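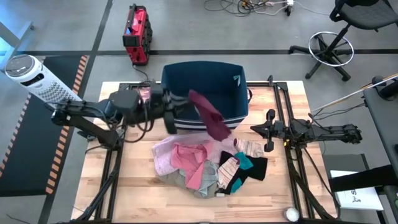 Laundry into the blue bin. Two arms on the job, one of them holding a maroon thing.

People keep asking me whether a machine can do the washing yet. My answer this September is: a bit of it, slowly, with somebody nearby. Longer version follows, because I've had the question from both my sisters now.

Washing and drying we sorted decades ago. You press a button. The part left over is everything with loose cloth in it: getting it out, sorting it, folding it, putting it away. That's what I mean by laundry in this thread.

Start with a heap. A mug has a handle and it stays where the handle is. A heap of clothes has no handles and it changes shape every time you touch it. Pull a sleeve and you may get a sleeve, or the jumper, or the jumper and two socks.

So picking one garment out of a pile and getting it over a bin is real work for a robot. It looks like nothing on video. My nan could do it while arguing on the phone.

I used to work with Marilou Ambrosio at a hotel laundry, 300 sheets before lunch on a bad day. Her test for any new kit was simple: can I walk away from it? The big ironer passed, as long as it was fed properly. The feeding was us.

I'd use the same test at home. If I have to stand there and rescue a sock every few minutes, I may as well do the socks.
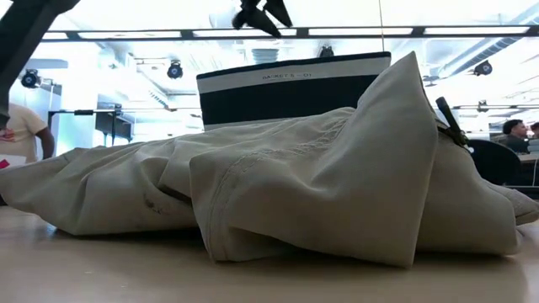 Khaki, likely trousers, in front of Basket 5 – 01. Folds all over the place.

Trousers are worse than T-shirts, in my view. Thick hems, two legs that want to go different ways, zips and buttons. You can't tell which end is which until you've picked them up and shaken them out, and shaking out is a skill in itself.

Noel Tolentino asked about shop floors. Better odds there, I think. Same bins, same bench, same height every day. You can label a basket and it will still be that basket tomorrow. My bedroom floor makes no such promise.

Chaimae Bouazza asked about price. No idea, and I'd be wary of anyone quoting you one for a home machine that does the lot. I paid 585 for a washer-dryer and it still can't empty itself.

What I'd pay for today: something that takes a dry load and puts it in the right baskets overnight. No folding. I don't care if it needs six hours — I'm asleep.

Folding I'd leave for later. Duvet covers later than that.

Will look at dishes next, if I get an evening. Wet plates and a cutlery drawer, so similar complaints.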